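From: Efren Belmonte
To: flevham-manip list
Subject: Re: Drawer numbers, and why mine disagree with yours

Ermanno De Luca wrote on Saturday:

> Efren, I reran the Jurnby split with your settings and I get 43 failures
> where you report 13. Same 200 trials, same checkpoint. Either your drawers
> are friendlier than mine or one of us is counting wrong. I would like it
> to be you. Also, what is a "soft miss"? It's in your table and nowhere
> in your write-up.

Ermanno,

It's me, a little. A soft miss is when the fingers close on cloth, but on the wrong piece of cloth. I had filed those under "other" and left "other" out of the failure column, which looked very reasonable at eleven at night. Put them back and I land at 43 too. The corrected table will be in the Grurard folder tonight, with my name on it so people know whom to thank.

The write-up does have one result I'd still defend. We label each demo by target piece and by approach side, and the policy gets the approach side first, before it picks a grasp point. My suspicion is that most of the gain comes from that order. Swap the two and the soft misses go up again, mostly in drawers like this one, where most things are touching something else: 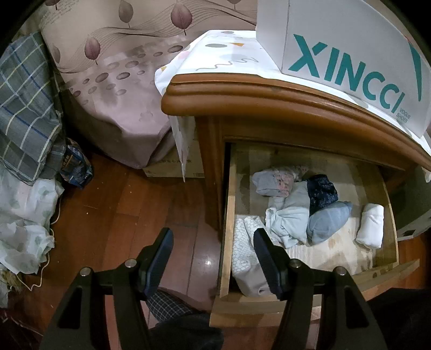

### What I changed in the labels

The old Barbieri scheme gave every item a box and a color name. Fine for mugs. For laundry it's a disaster, as two people labeling the same heap will disagree on where one shirt ends and the next one starts. I now ask for a single point on the piece and a short stroke for the direction of pull. It takes less time and people complain less, though they do still complain. Of the 200 clips, 156 got the same stroke from both labelers. The rest I settled myself, badly in a few cases.

### Where I think it breaks 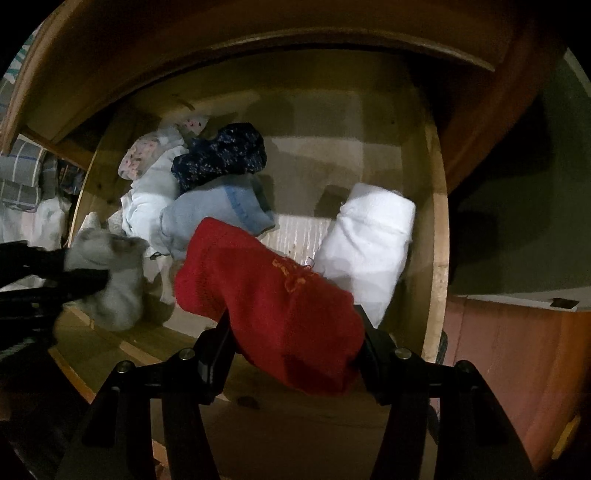 Color is doing more work than I'd like. I ran a version with the input turned to gray, and it was noticeably worse at picking a target even though the grasps themselves held up. A red piece between the fingers, with white, light blue and navy things lying behind and beside it, is about as easy as target selection gets, and I'd guess our demos lean that way because people reach for the bright thing first. I do. So before anyone quotes my number, I'd want a split where the target is the dullest piece in the drawer.

Could you run the gray version on your side? The config is the same apart from the one flag. And if you still have the November clips, please don't clean them up. I want the ugly ones.

Efren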